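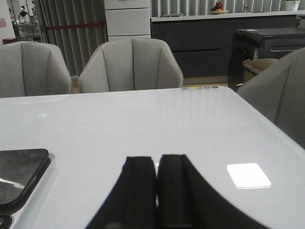 Neder Growers Cooperative
Farm Stand and Packing Shed Inspection: Checklist with Comments
Site: Tiner Road greenhouse and stand
Period covered: August

1. Wash water
Source tested and result posted: Yes
Backflow preventer fitted on hose bib: No
Comment: The hose at the second sink hangs below the rim. Fit a preventer before the next harvest day.

2. Greenhouse
Walkways clear to full width: Yes
Nutrient tanks labeled and lidded: Partial
Comment: Tank lids are in place. The label on the Nilsuwan mix has faded and must be replaced.
Extension cords off the floor: No
Comment: One cord crosses the aisle by the basil channels. Reroute overhead.

3. Scales and weighing
Scale level and set to zero before use: Yes
Weighing surface wiped down between crops: Yes
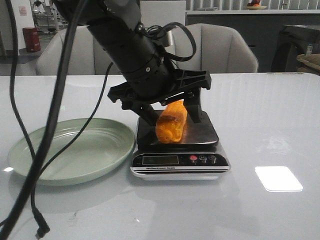
Digital kitchen scale on the table, with an orange item on the platform.

Comment: The stand scale was checked with a 150 gram test weight and read correctly. The floor scale in the shed was last checked 14 months ago and is overdue.

4. Curing and storage
Garlic racks stable and anchored: Yes
Fans guarded: Yes
Comment: The shed held 3,730 pounds of garlic at the time of inspection. Lower racks are loaded first, as required. Two bins were stacked above the marked line and were taken down during the visit.

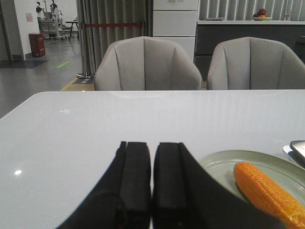 Bins returned to storage must stay below the line, including during the festival weekend when space is short.

5. Fire and first aid
Extinguisher within 20 feet of the dryer: Yes
Extinguisher tag current: Yes
First aid kit stocked: Partial
Comment: Burn dressings and eyewash are missing from the Flallard barn kit.

6. Result
Conditional pass. Items marked No or Partial are to be corrected and reported in writing to the cooperative office. The stand may remain open during this time.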